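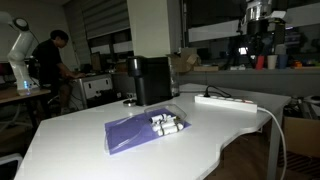 Coffee Point, Midier Room: Frequently Asked Questions

Home | Rooms | Equipment | Supplies | Fault reports | Contact

7 Oct 2026
By Grendivier Facilities Desk

This page covers the coffee machine on the white desk in the Midier room, the power strip that feeds the desk, and the storage of small supplies. Instructions for the machines on the other floors are kept under Equipment.

How do I switch the machine on?

Check that the plug is fully seated in the white power strip, then check the switch at the end of the strip. The strip switch must be on before the button on the machine has any effect. Allow 90 seconds for warm-up. The buttons blink during this time and do not respond to being pressed.

The machine does not respond at all. What should I check?

Work from the supply end toward the machine:

1. Strip switch on.
2. Machine plug pushed fully into its socket.
3. White cable from the strip connected at the floor outlet.
4. Water tank pushed down onto its valve.

If all four are in order, file a fault report and leave the machine off. Do not move it to another outlet to test it.

Can I plug something else into the strip?

Chargers and laptop supplies are fine. Kettles, heaters and a second coffee machine are not. The heating element in the machine takes most of the load the strip is allowed to carry, and a second heating appliance can trip the breaker for the whole row. Extension cords may not be chained to the strip. If the desk needs more sockets, request them through Plaver under "Room changes."

May I move the strip to the floor?

No. It stays on the desktop, clear of the front edge. The white cable that leads from it to the floor should have enough slack that nobody can pull the strip off the desk by catching it with a foot. Do not run the cable under a chair.

Which water should I use?

Cold tap water from the filtered tap. Sparkling water, hot water and water left standing overnight are not suitable. Lift the tank off, fill it at the sink and carry it back. Filling it in place with a pitcher is not permitted at this desk, as the power strip shares the surface.

The tank is transparent and can be hard to read against a pale wall. Look at it from the side, at tank height, before starting a long run of cups.

How often is the drip tray emptied?

Once a day by whoever locks the room, and at any other time that it is full. Pull the tray straight forward, keeping it level. Rinse it under warm water without detergent, wipe it and put it back. The grid on top should lie flat. A grid that rocks is usually seated the wrong way around.

When is the machine descaled?

Every 1,000 cups, or in April, whichever comes first. Facilities does this and hangs a card on the machine while it is in progress. Please do not brew while the card is up. The descaling solution is cleared by 2 full tanks of plain water, and the second tank has to run through completely before the machine is usable.

Vinegar should not be used. It is hard on the seals and leaves a smell that takes weeks to clear.

Can the machine and the strip be left on overnight?

The machine switches itself to standby, but the strip does not switch off. The last person out turns off the strip. The exception is a descaling cycle, which must not be interrupted — check for the card first. 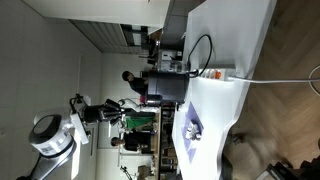

Supplies and desk surface

Where do small items go?

On the purple sheet. Anything small enough to roll off the desk belongs on it while it is in use, whether bagged or unbagged. The front edge of the desk is curved, and items set down near it tend to end up on the floor. Keep the sheet clear of the power strip and in front of the machine.

What happens to items left on the sheet?

They may stay until the end of the day. After that they go into the supplies cabinet, on the shelf labeled "Unclaimed," and are kept there for 6 working days. Bags are not opened or sorted by Facilities.

What may stay on the desk permanently?

Appliances listed for the room in Plaver, the strip and the sheet. Everything else goes back at the end of the day. Cups belong in the kitchen. Cardboard boxes should be flattened once empty and taken down with the paper recycling.

How are coffee supplies reordered?

Stock comes from Bogale on a standing order. When you open the last sleeve in the cabinet, enter it in Plaver under "Supplies — Midier." There is no need to write an email as well, and duplicate requests have led to double deliveries. Decaf is ordered separately and is stocked only on request.

Can I bring my own coffee?

Yes, if it is in the format the machine takes. Ground coffee and refillable inserts are not allowed in this machine. They clog the outlet, and the service contract excludes the repair.

How should the desktop be cleaned?

Switch off the strip first. Wipe with a damp cloth, working away from the strip. Coffee marks that have dried come off with a drop of dish soap. Scouring pads dull the white finish. The purple sheet can be lifted and wiped under; replace it if it is torn or stained. Spares are in the cabinet drawer.

A spill has reached the power strip. What now?

Do not touch the strip or its switch. Unplug the white cable at the floor outlet if the floor there is dry, keep others away from the desk and call Facilities. If the floor is wet, cut the power at the breaker panel in the corridor instead. The strip is replaced after any spill, including one that looks minor.

Can the desk be reserved?

The desk is shared and cannot be reserved. The Midier room itself can be booked in Plaver by the half day. A room booking includes use of the coffee point, but it does not close the coffee point to others, so bookings that need a quiet room are better placed elsewhere on the floor.

Who do I contact about a fault?

Use the fault report form and give the room name and what the buttons were doing at the time. Blink patterns are useful: note which button was blinking and whether it was fast or slow. Reports received before noon are normally looked at the same day.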